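Abena Nutsugah had the kettle on before I'd got my shoes off, and by the time I found my notebook there was a plate of shortbread in front of me and she was halfway through a story about her grandmother's palm oil. I had come to Mestbridge to talk about her cookery classes, which fill up each May almost as soon as she lists them, but you don't so much interview Abena as pull up a chair and let her get on with it.

"My grandmother never wrote down a thing," she told me, pushing the plate closer. "If you asked how much ginger, she'd show you her thumb. Well, whose thumb? Hers was tiny!"

That thumb is the reason she started keeping notebooks. There are 20 of them now, lined up beside the bread bin, and the oldest has gone the colour of strong tea. She began with the dishes she missed most when she first moved here (groundnut soup, then kenkey, which took her three winters to get right) and carried on through the neighbours' favourites, a good many jams, and a lemon slice she still isn't happy with.

The classes came later, and rather by accident. A friend from the Kombo, the little grocery on the corner, asked if she would show five people how to make jollof. They stayed until nearly eleven at night, and one of them cried over the onions and then kept on crying, about her mum.

"So I put the spoon down and we just sat," Abena said. "The rice caught on the bottom, and do you know, everyone fought over that bit."

She is firm about a few things. Students taste as they go, phones stay in coat pockets, and anyone who apologizes for their chopping has to wash up.
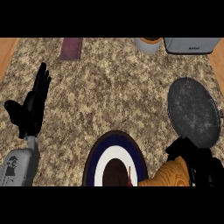 What does she tell people who say they can't cook?

"I ask them what they ate when they were sick as a child," she said. "There's always an answer, toast or broth or rice with a bit of sugar, and we start with that. You already know how it should taste, so you're most of the way there."

She walked me to the gate afterwards with the last of the shortbread wrapped in a tea towel, still turning over the trouble with the lemon slice. Next time she means to try it with less sugar and a longer bake, and I'm under orders to bring the towel back.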